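Foil Pouch with Green Label, Ling Yuan Tang
Waneo Pantry Goods, shelf 42
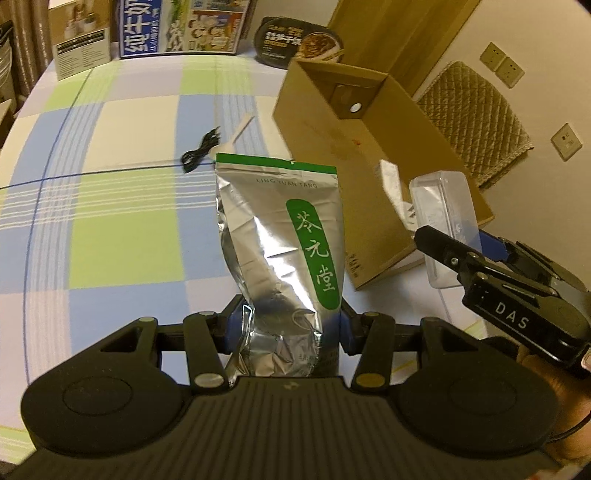 We've been getting so many kind notes about the foil pouches that we finally sat down and gave them a page of their own! Each one is silver with a green strip across the top and a rounded green label set at a slant, with the name 苓元堂 in white brush lettering, so you'll spot it easily in a crowded drawer (ours is very crowded).

The foil does wrinkle. It creases in the mail and it creases again in your bag, and we'd rather you knew that before ordering than wrote to us worried about it. A few creases are fine. If a pouch reaches you torn or open at a seam, drop us a line within 30 days and Quentin Perrin at the Clustbridge counter will send another one out, usually the same afternoon.

Please keep your pouches somewhere cool and dry, away from the stove and the kettle. Once you've opened one, fold the top over a couple of times and put a clip on it. I use the little Guvico clips, which come 5 to a card and grip foil nicely.

Sold singly or in a bundle of 30. Limit of 2 bundles per household through July, while we wait on the next delivery. Pickup at Clustbridge is free until 5 p.m., and everything else ships from our Shboul Street stockroom.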